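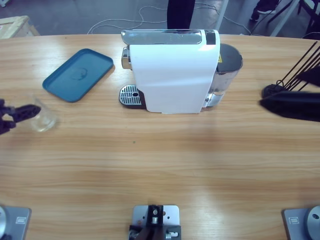

Coffee pods get stuck half way, any ideas?
Posted by Clorkari, December 5, 2023

I've got a white pod machine, second-hand, and every few mornings a pod won't drop in properly. I push, it sits there sulking, then the lid won't shut. Same box of pods each time. Am I doing something daft? Also, does the glass go on the tray before or after?

Nurhan Sönmez
Had this for months with mine! Switch it off, let it cool, then wipe round the slot with a damp cloth (old coffee gets right into the edges). When you put the pod in, let go of it early and don't press.

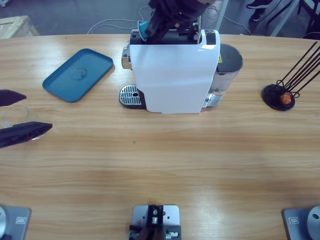
Pods with a bent rim are the other thing to look for, and I bin those straight away. Hold a good one upright over the slot, like the teal one going in there, and it should slide down under its own weight. I put the glass under last, just before I press the button. Oh, and empty the used pods! Mine jams once there are 9 in the bin.

Dursun
Mine did that. Bought a kettle.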